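Unit 2: Buying a Simulated Robot Cell
Course handout, Introduction to Workplace Automation
November 2025

What this unit covers

Last unit we looked at a real cell, which cost real money and took up a real corner of the lab. This week we look at one that lives on a server. The product is Greltley Bench, sold by subscription, and the department has a teaching license until the end of February. After that somebody has to decide whether to pay for it, and your reports will be read when that happens. Try to write something you would be willing to have quoted back to you.

What you get for the money

A single seat costs 699 dollars a year. For that you get one room, one perforated table, one ceiling-hung arm with a two-finger gripper, and a box of household objects to put on the table. There are 12 starter tasks. The brochure calls them "workflows," and most of them amount to moving a thing from one spot to another, which is also what most of the paid work in this field amounts to, so I won't be rude about it.

The seat includes several views of the same cell. You can watch from out in the room, from over the arm, or from down by the gripper. Views can be saved together and compared, and you will need to do this for Exercise 2.

What you don't get: a conveyor, a second arm, or any way to bring in your own parts without the add-on pack, which is sold under the name Zamen and priced on request. In my experience "on request" means the price depends on how well dressed you sound on the phone.

The pick-and-place cell

Saved views from the tabletop set, for use with Exercise 2:

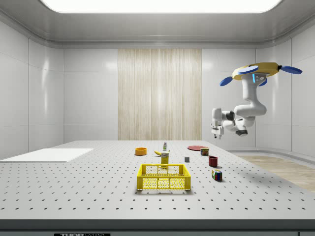
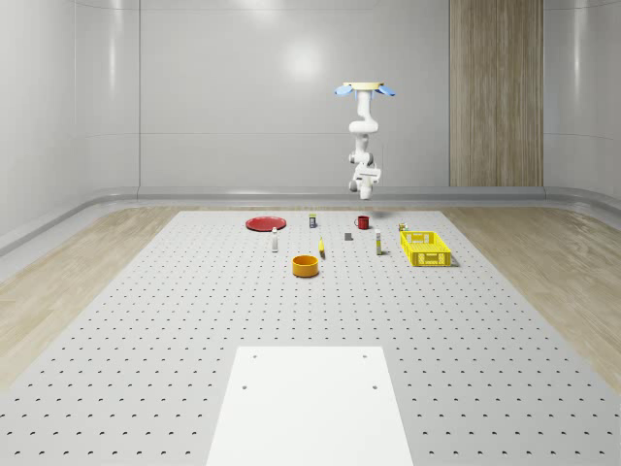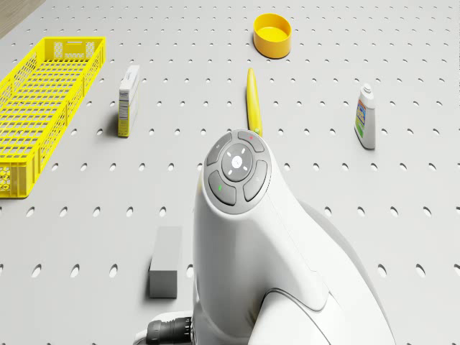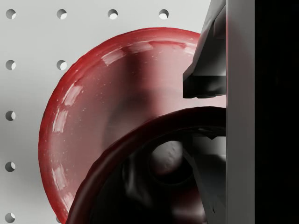 The vendor's sales page leans hard on the word "realistic." It is worth asking what the word is attached to. A renderer can be very good at light and shadow and still know very little about friction. Shiny surfaces sell software. Whether a mug handle catches on a finger at an awkward angle is a separate matter, decided in a separate part of the program, and the sales page has much less to say about it.

When you review any simulator, keep two lists. One is for how things look. The other is for how things behave when touched. Students who keep a single list always end up with a glowing review of the lighting.

Things the manual says once and quietly

The objects have default weights, and the default is the same for all of them. You can change this in the object panel, under a tab labeled "Extras." A tin that weighs the same as a banana will teach your program some strange habits, so set the weights before you start and write down what you used.

The gripper reports "grasp OK" when both fingers register contact. It makes no claim about whether the object is coming along for the ride. Check the height of the object after the lift. Two groups last year handed in a perfect success rate on this basis, and we had a short talk.

Resetting a task puts the arm back but leaves the objects where they are. To put the objects back you want "Reset layout," in a different menu. I have complained.

Exercise 1: Setup

Log in with your course account. Open the tabletop set and load the starter layout. Set weights for at least the tin, the mug and the bowl, using a kitchen scale or a grocery website. Run the first starter task without changing anything else. Record how long the run took and whether the object ended where it was supposed to.

Exercise 2: Choosing a view

Pick any object. Decide, before running anything, which view you would want if you had to judge the grasp by eye. Then run the task and check your choice against the others. A view of the whole table tells you where the arm is going and hides what the fingertips are up to. A close view has the opposite problem, and it can also leave you unsure what you are looking at. Half a page on the trade-off is plenty.

Exercise 3: Read the license

Yes, all of it. It runs to 11 pages and there are surprises. Find the clause about who may look at your saved runs. Find the clause about what happens to them when the subscription lapses. Explain both in plain words to an imaginary manager who has not had lunch.

How it compares

The obvious rival is Dunbar Cell, which is cheaper and looks it. Its objects are gray shapes on a gray floor and its manual seems to have been translated by someone in a hurry. It does, however, let you set friction per object without hunting through tabs, and it resets everything when you press reset. If your project is about grasping, try both before you commit.

Clanitis is the other name you will run into. It is a service: you send them a task, they send you back a report and an invoice. I have seen one of the reports. It was handsome and it recommended buying more reports.

My own view, for what it is worth to your grade (nothing), is that Greltley Bench is a decent place to make your first mistakes. Nothing gets dented and the mug is always back tomorrow, provided you find the right menu. I would hesitate to size a real gripper from it. Someone writing up a purchase should say plainly which of those two jobs they have in mind.

What to hand in

One report, four pages at most, with your weights table and your notes from Exercise 2. State whether you would renew the seat at the current price and on what terms. "It depends" is an acceptable answer if you go on to say on what. Screenshots count toward the page limit. People forget this every year and then discover very small screenshots.

Recent handouts
Unit 1: A Walk Around a Real Cell
Reading a Vendor Quote Without Crying
Grippers, Suction Cups and Other Hands
Worksheet: What Does "Cycle Time" Include?
Lab Safety Sheet (revised)
Sample Report with Comments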